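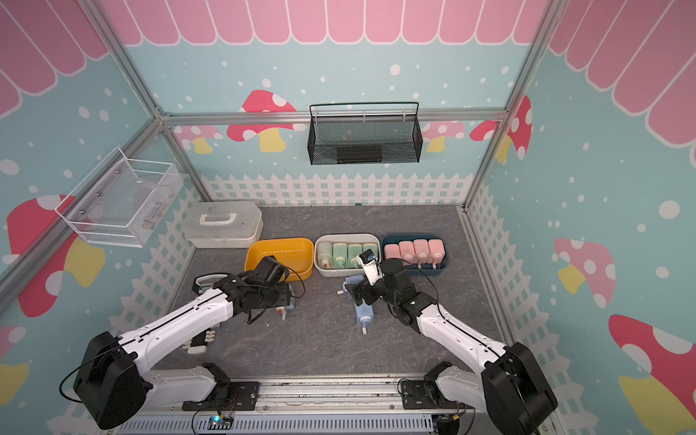 Bench, both arms over the soap dispensers. Mint and pink in their bins, light blue still on the table.

Wednesday, January 1, 2025

Holiday, so the building is quiet and I have the spreadsheet to myself. Equipment request for the year. Same total as last October, which Hyun-seo Choo calls a flat budget and I call a cut with manners.

Wanted, in order of how loudly I will complain:

Spare fingers for both grippers. Wivex sells them in packs of 5, Nilero sells them singly and charges as if each one had been to college. Going with Wivex unless Benoît finds a reason not to. He usually does.

Second enclosure. Bukhari quoted 3,000 for rails and panels, uncut, with 18 weeks to deliver. Cutting is extra. Printed walls are extra. I would like it noted that the mushrooms came out of last year's money and I signed for them.

Cable management for the left gripper. Loop is too loose. Probably 40 and an afternoon, so naturally it has been on the list longest.
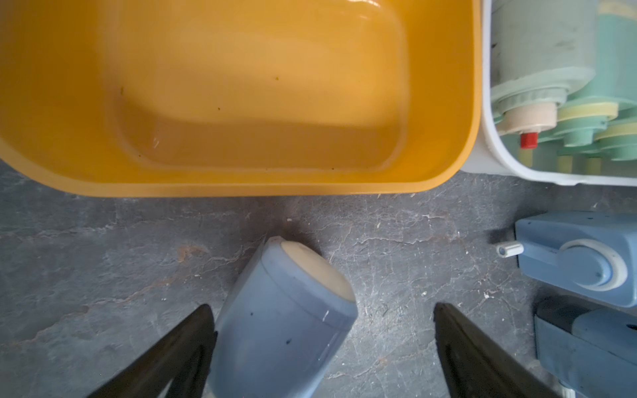 Bins are the line everybody wants to strike, and Benoît Delaunay already has, twice. His case is that a tub is a tub. Mine is that we write the pick heights around them, so if we swap one we redo the lot. The yellow one is also shiny enough to throw a white glare spot back at the wrist camera, and it has a scratch in the basin. I'm asking for matte replacements in the same shape. Enus has something close in the catalog – no drawing, of course, just a rim diameter for a bin that isn't round. Wrote to them for a real one.

Not asking for: a third arm. Hyun-seo has a page on it. Good page. Still no.

To do: move the cable money out of "misc" before someone spends it on chairs. Get Benoît to initial the bin line. Ask Bukhari whether the 18 weeks starts at order or at payment.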